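Call for participants: clothes handling study at Nallelitz (paid, part-time)

3 shares - 10 comments

The Nallelitz group is looking for people to take part in the next stage of its study on how robots learn to handle clothes in ordinary homes. The work is paid by the hour, part-time, and takes place in Ballstead. You do not need a technical background. You do need patience, steady hands and a willingness to repeat the same small job many times in a day.

What the study is about

Putting a shirt on a hanger is easy for most adults and hard for a machine. Cloth changes shape whenever it is touched, a collar can fold under itself, and a hanger that looks straight may be twisted once the garment is on it. Our method, which we call Clorereo, learns from people guiding the robot through the job. A participant steers the hands from a control station, and the system records the movements together with what the head camera sees. The recordings are then used to train a model that attempts the job without help.

The first stage ended in May. It produced 434 usable recordings of hanging, unhanging and moving garments between a bed and a rail. The main result was a simple one. The model did better when it was trained on recordings that included mistakes and the corrections that followed than when it was given only clean runs. A slipped shoulder which the participant puts right teaches the model how to recover. We now remove a recording only if the equipment failed or the garment left the working area.

The weak point was the collar. On shirts with a close neckline the model often brought the hanger in at the wrong angle. It also did worse when several dark garments hung close together on the rail, as the edges were hard to find. The second stage will concentrate on these two problems. 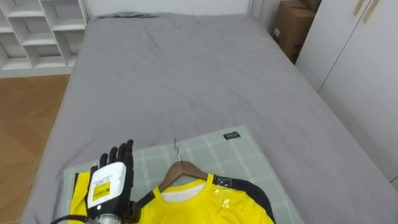
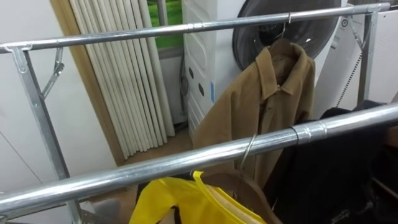

Garments on hangers: a yellow T-shirt on the bed mat (first picture) and coats and other clothes on the rail (second picture).

What you would be doing

- Guiding the robot through set tasks with T-shirts, coats and jackets, following a written task sheet.
- Resetting the garments between runs, so that each one starts in the position given on the sheet.
- Marking each run as complete, corrected or stopped, and adding a short note where something unusual took place.
- Trying the same task in a different way when asked. We want variety in how people approach a collar or a sleeve.
- Watching the trained model attempt the job and pressing the stop control if it pulls too hard on a garment.

Each session lasts 3 hours, with breaks. There is one training session before you start, and it is paid at the same rate. Most people find the controls awkward at first and comfortable by the end of training. We do not score participants against each other and nobody is dropped for being slow. Slow runs are useful to us.

Who can apply

We have places for 13 participants. You must be 18 or over and able to attend at least 10 sessions. You should be able to stand for part of a session and raise both arms to shoulder height. Glasses are fine. If you are left-handed, please say so on the form, as most of our recordings so far came from right-handed people and we would like a better balance.

Experience in a laundry, a clothes shop or a hotel is welcome, and so is experience of doing the washing for a large family. People who took part in the first stage may apply again.

Your data

We record the movement of the controls, the robot's movements and the view from its head camera. We do not record sound. Your recordings are stored under a number, and you may withdraw them up to the point where training of the second-stage model begins. The date for this is given in the consent form - please read it before you sign.

How to apply

Ask for a form at the El Fassi reception desk in Ballstead, or use the form on the project page. Tell us when you are free and whether you have used any kind of remote control equipment before. Neither answer will rule you out. We will reply to everyone who applies, including those we cannot place.

Last updated: 2024-09-02

Comments

Is there parking, or is it bus only?

- Reply from the project: There are a few spaces behind the building. The bus stop is closer than the car park in town.

I did the first stage. Your shoulders ache for the first couple of sessions and then it stops. The coats were easier than the T-shirts, which surprised me. Would do it again.

Does it count if I have only ever folded things badly?

- Reply from the project: Yes, please apply.

Interesting about keeping the mistakes in. Did you try training on the corrections alone, without the clean runs?

- Reply from the project: We did, on a small set. It was worse than using both together - the model tended to hesitate at the start of a task. We plan to repeat that test with the new recordings.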